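Setting up the Beltier two-arm gripper kit for a pouring task

The kit ships with 2 parallel-jaw grippers, 3 cameras and a license for the Ristora task editor. Allow almost 95 minutes for a first setup.

1. Bolt each gripper to its arm flange and connect the cable before powering the arm.
2. Open Ristora, select Dual Arm, then Pour. Load the default profile.
3. Set the kettle by the left gripper and the cup to its right, spout toward the cup. Leave the table between them clear.
4. Set the approach height and limit travel speed to 500 on the slider for the first run.
5. Jog the left gripper to the kettle. Open the right gripper fully.
6. Check all camera views in the Streams tab, then save the profile.

Firmware older than the December release does not list the Pour template. Update first.

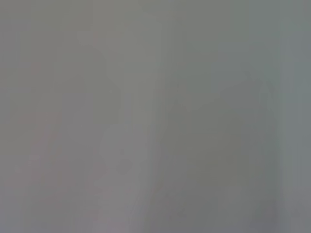
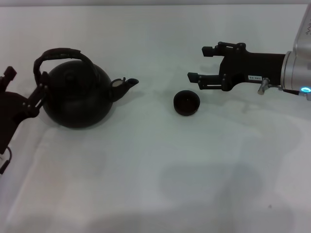
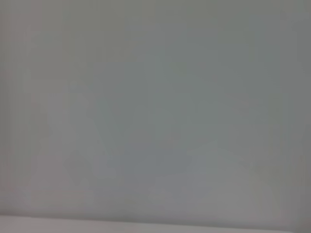 Camera views during the kettle and cup setup. Second view: left gripper at the kettle, right gripper open.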